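Bresa side table, white

Small kitchens often have a corner beside the fridge where nothing fits. The Bresa is made for this corner. It is a plain table with a flat rectangular top, white, and you can push it close to the wall so it does not take much of the floor. You open the fridge, you put the things down, you take them again when you need them.

Size: the top is 800 mm long. The legs can be raised by up to 40 mm if your floor is not even.
Weight: 10 kg
Colour: white only. We had grey before, but it is sold out and will not come again.
Assembly: one person, with the key from the box. Please do not tighten the screws fully before the table stands on its legs.

Care
Wipe with a soft cloth and a little washing-up liquid. White shows everything, we must say this openly. After some months of daily use you will see greyish smudges and small scuffs on the top. Most smudges go away with a damp cloth, the deeper scuffs stay. Do not use scouring powder, it makes the surface dull and then it takes the dirt even faster. For marks on the wall behind the table we recommend the Nusell wall sponge, sold separately.

Delivery
Orders are sent from our store in Oltum, normally within 7 working days. In January it can take longer, as we do the stock count then. If a corner arrives damaged, write to Chibuzor Ekpo in customer service and keep the box until you have our answer.

Goes well with: Mägi stool, white or birch. The stool fits under the table when it is not needed.
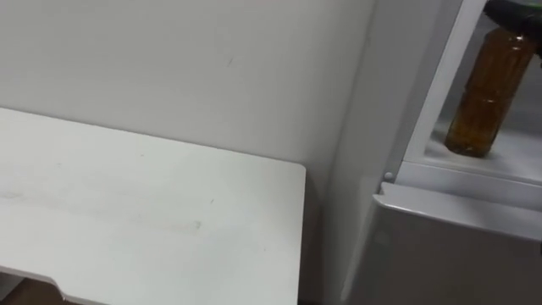
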